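Chapter 5
Storing Food in the Home Kitchen

Learning goals

After completing this chapter, the student will be able to:
choose a bag, basket or box suited to a given food;
prepare a counter for sorting and packing;
explain why whole fruit and cut fruit are stored in different ways.

Key terms: zip-top bag, slider, headspace, airflow, rotation

Opening case: Friday at the Clonard kitchen

Dorian Moulin teaches the evening course in household management at the Clonard training kitchen. Every Friday in September, the class begins with a bag of fruit and a bare question: where should it go? Students are asked to choose a container before they touch the food, and to give their reasons in writing.

Most students reach first for the zip-top bag. It is light, it lies flat when not in use, and a clear one shows what it holds. It is also easy to misuse. A bag that has been packed too full strains at the seal, and a seal with a crumb or a bit of peel caught in it will not close along its full length.

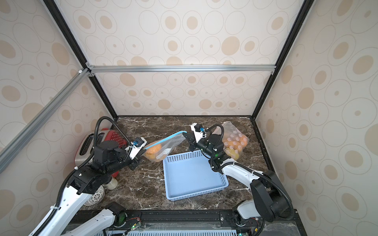
Whole oranges keep well in open air for several days. A basket with perforated sides lets air reach the fruit and makes a soft spot easier to find during a daily check. Cut oranges are another matter. They must be covered and chilled, and a sealed bag or a lidded box is the better choice. The deciding factor is the condition of the food -- whole or cut, dry or damp -- and students should settle this point before looking at containers.

Work space deserves the same care. Small appliances such as a toaster should stand back against the wall, and the front of the counter should be kept for the task at hand. Spare bags may be laid out flat within reach. 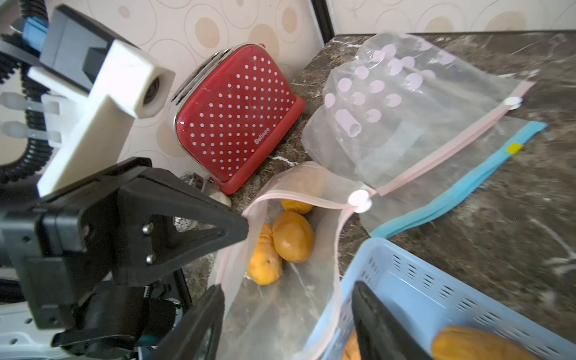
Closures differ as well. A plain zipper is pressed shut with the fingers from one end to the other. A slider is drawn along the track by its tab, and many people with stiff hands find it easier to use. With either kind, the student should run a thumb along the seal before the bag is put away.

Section 5.1 deals with fresh fruit and vegetables, and Section 5.2 with bread and dry goods. Before reading further, list the foods now on your own kitchen counter and note the container used for each. Keep the list; it will be needed for the exercise at the end of Section 5.2.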